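Rampersad Adds Hanging Utensil Stand to Prusstead Kitchen Line

PRUSSTEAD, August. Kitchen goods maker Rampersad has added a freestanding utensil stand to its Bomen line. The stand holds whisks, ladles and other long-handled tools upright on the table, so they can be reached without opening a drawer. It goes on sale this month in the company's Prusstead store and through Itoder, its mail-order partner.

The Bomen stand has a round white base and a straight pole. Tools hang beside the pole with their working ends down. The base is a flat disc with a raised outer rim, and it can be wiped with a damp cloth. The stand comes in 2 heights, 16 inches and 18 inches. The taller one suits large whisks and soup ladles.

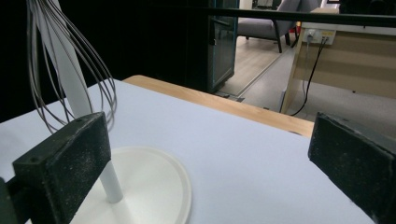
Work on the stand began after customers at the Prusstead store asked for something to replace the usual crock on the counter. In a crock, whisks tangle with spatulas and the wires get bent. Hanging each tool by its handle keeps it apart from the others and lets the head dry in open air.

"We wanted a stand that people would leave out on the table while they cook," said Thaddeus Dunleavy, product manager for the Bomen line. "You take the whisk down, use it, wash it and hang it back up. It needs very little room."

Rampersad suggests placing the stand on a flat, level surface, a short reach from where mixing is done. Heavier tools should hang on opposite sides of the pole. The stand should not be used next to an open burner.

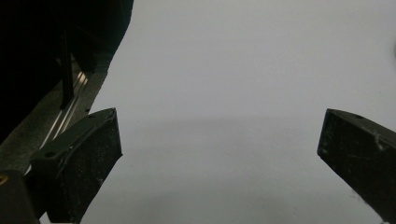
Volker Ruppert said he had cleared 3 drawers of cooking tools before settling on the few he uses every day, and that those now hang on the stand. He added that he would like a hook with a wider opening for thick wooden handles.

A wider hook is planned as a separate part. Both heights of the stand ship assembled except for the pole, which screws into the base by hand. Replacement hooks can be ordered from Itoder or picked up at the store counter in Prusstead.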